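Trornero Newsletter, July

Planning the equipment budget for the second half

The proposal for the next hand-held grippers is now with Veronika Vida, and she asked me to explain it here in short form. At present the group has two table stations, and the book and magazine tasks use most of the hours. One person works with a gripper in each hand, so every station needs a full pair, and we have no spare pair if one goes for repair.

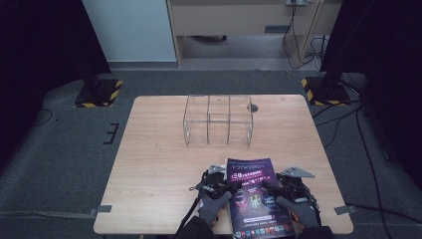
What we want to buy

We ask for 3 more pairs from Urio. Two are for the stations planned in Dolville, and the last one stays on the shelf as a reserve. Vikas Ahuja also requests a box of 49 finger pads. The pads are a small cost, 289 dollars for the whole box, but in the last budget they had no line at all and we paid them from office supplies. This should not happen again.

Thin and glossy things are the hard part of the work. A paperback lying flat on the table gives the fingers very little to hold.
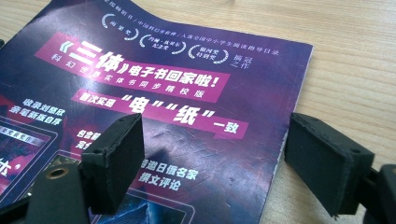
For this reason Tímea Erdős prefers that we order the pads first and wait with the third pair until autumn. Attila Szilágyi does not agree, as the delivery from Urio takes almost 5 weeks and the price may change. Both opinions are attached to the proposal.

If your team needs table time in Dolville, please write your hours in the shared sheet before the end of the month. Questions about the amounts go to Veronika.

Shares 5 | Comments 3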